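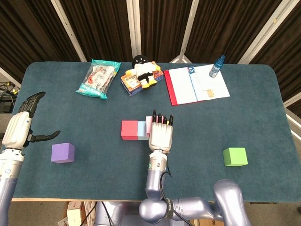 Dividing a large room: curtains or solid walls?
Started by yhegazy, April 13, 2021

yhegazy
Hello to everyone. I read this forum for a long time but it is my first thread, so please excuse me if it should be in another section.

We rent one big room on the ground floor of an old school building in Erkbridge. It was the gymnasium before. The ceiling is very high and the floor is hard, and when two groups work at the same time everyone hears everything. I am asked to find a way to divide it in smaller parts before the end of May. The landlord does not allow us to drill in the walls or in the floor.

I have two offers. The first one is from Laaksonen, for free-standing posts with heavy curtains between them, 1,677 in total including the fitting. The second is for solid panels on feet from Paltum, and it costs almost double. The seller from Paltum told me that curtains "do nothing for sound" and that I would regret it. But of course he sells panels.

Has somebody lived with curtains as a wall for a longer time? I would like to know about sound, light and also cleaning.

With kind regards,
Yasmine Hegazy

dormouse_k
Welcome! We had curtains for four years in a community sewing room and I would choose them again. The seller is half right. A curtain does not stop a voice from going to the other side. But it makes the echo much smaller, and in a gymnasium I think the echo is your real problem. People speak louder because of the echo, then the others speak louder too, and so on.

Take the heaviest fabric they have, and ask for more width than the opening, so that it hangs in folds. A flat curtain does much less.

pfeiler
I must disagree a little with dormouse_k. We also had curtains, in a language school, and after one winter we took them down. For the echo, yes, it was better. But we had a listening class on one side and a conversation class on the other side, and the teachers were angry with each other every week. If you need that people on side A don't understand the words from side B, then curtains are money thrown away. Pay for the panels one time.

dormouse_k
pfeiler, do your panels go up to the ceiling? If not, the sound goes over the top. In a room with a high ceiling I doubt that a panel of normal height will make two conversations private.

pfeiler
Ours go to the ceiling, but it is a low ceiling. OK, I admit this is a different case. Still I believe that a panel is better than a curtain at the same height. When I sit close behind it I hear the difference very clearly.

yhegazy
Thank you both, this is already more useful than the two sellers. The panels in the offer are much lower than the ceiling. Nobody said a word to me about the sound going over the top, and I feel a little stupid that I did not think of it myself.

For our groups it is not a problem if somebody understands a few words. What makes us tired is the general noise, and also that people are distracted when someone walks behind them.

tobermory
Then take curtains. For the distraction they work from the first day.

Some practical points from a person who has washed too many of them:

Ask for the certificate of flame resistance and keep it in a folder. Our inspector wanted to see the paper, and touching the fabric was not enough for him. Some treatments are lost in the washing, so ask about this also before you sign.

Do not let the fabric lie on the floor. Two fingers of space is enough, and then you can mop under it.

Dark colors show dust and chalk. Light colors show hands. I prefer the dust, because it goes away with a brush.

marguerite_b
I agree about everything except the color. We took a very dark fabric and after two months people complained that the corner felt like a cave. We had to buy more lamps, 319 for the lamps alone, and this was not in our budget. If your windows are all on one side, please think about which part of the room will lose the daylight.

tobermory
That is fair. My room has windows on both sides, so I never had this problem.

yhegazy
We have windows only on the north side. So marguerite_b, your message perhaps saved me from the same corner. Did you think about changing the fabric later, or is it too expensive?

marguerite_b
We changed only the panels nearest to the windows, to a sand color from Culari, and kept the others. It looks a bit mixed but people stopped complaining. Culari sends samples if you write to them. Hang the sample in the room for some days and look at it in the morning and in the late afternoon -- in the shop all of them look nice.

pfeiler
One question that was not asked yet. How do the posts stand, if you may not drill? Ours had base plates and people hit them with the feet all the time. One student fell. She was fine, but we put yellow tape on all of the plates after this.

yhegazy
They have flat steel plates, 10 kilos each, and a bar along the top which connects the posts. I asked if it is stable when a child pulls on the curtain, and the answer was "normally yes". I did not like the word normally.

dormouse_k
Ask them to put a corner in the line. A straight row of posts is weak, but if it turns even once it becomes much more stable. It costs nothing extra if the number of posts is the same.

pfeiler
Here I agree with dormouse_k completely. Please write it down somewhere :)

yhegazy
I wrote to Laaksonen today and asked for a new drawing with a corner, the fire certificate, and a lighter fabric on the window side. They want to come and measure again. I will write here when I have the new price.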